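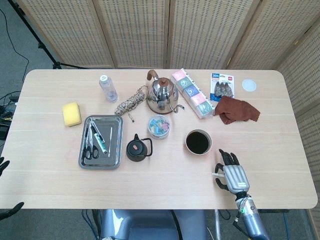 Tabletop set seen from the head camera, right hand resting palm-down beside the bowl.

momora-tabletop-hands
Comparison data for two camera positions and two hand controllers

Maintainer: Sveva Donati
Status: second release, February

What this is

Recordings made while we were choosing a camera position and a controller for the five tabletop tasks in the Momora project. The robot stands at one side of a light wooden table and works with one or both hands. Every episode has video, joint positions, commanded positions and a short text label.

There are 181 episodes in total. 152 ended with the task done and 27 did not. The remaining 2 were stopped by the operator and are marked "aborted". We left them in because the joint logs are complete.

Controllers

dendora — position control with a fixed closing speed. Simple to tune. Tends to push light objects before the fingers close.
ruggiero — the same position loop with a current limit on each finger. Slower to close, gentler on the bowl and the small teapot.

Both run on the same arms with the same joint limits. Switching between them does not need a new calibration.

Cameras

head — looks down over the table. Both hands can come into view, along with part of the robot's own body. Cables near the body sometimes cover the near edge of the table.
chest — lower and flatter. Better for the sides of tall objects, worse for anything standing behind them.

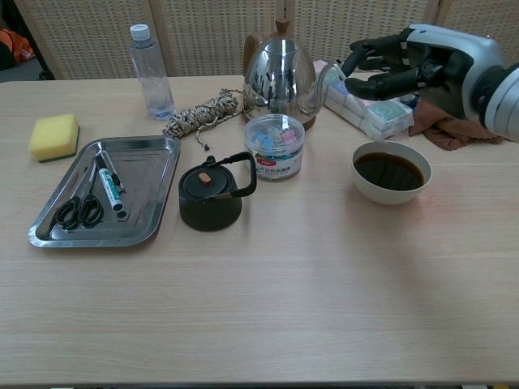
Chest view. The kettle spout crosses in front of the packaged items behind it.

The head view is the default in the loader. Pass view="chest" to get the other one. The two streams have their own clocks, so use the time offset in meta.json before pairing images.

Objects

The set includes a steel gooseneck kettle, a small dark teapot, a white bowl of dark liquid, a clear plastic bottle, a yellow sponge, a brown cloth, a bundle of cord and a steel tray with scissors and a marker in it. A clear container of small colorful items is also used. Names in the labels are short ("kettle", "bowl", "tray") and are the same for both views.

Positions change between episodes. Do not treat the layout as fixed.

Known problems

Shiny surfaces. The kettle reflects the divider and nearby objects. Our depth estimate is poor there in both views, and worse in chest.
Clear plastic. The bottle is often missed by the segmenter. Masks for it were corrected by hand in the test split only.
Cloth. Labels say "cloth moved" whether it was lifted or dragged. We may split this later.
Hand over object. In chest, a hand reaching in from the side can hide whatever is under it. Use head for those episodes.

Files

episodes/ one folder per episode
meta.json controller, task, result, time offset
splits/ train and test lists
tools/replay.py plays back an episode with both views side by side

Changes since the first release

Renamed "pot" to "teapot" in all labels. Added the chest stream. Moved the Prikalholm recordings to their own repository — they used a different table height and the numbers were not comparable.

Send label corrections as a pull request against meta.json, one episode per commit.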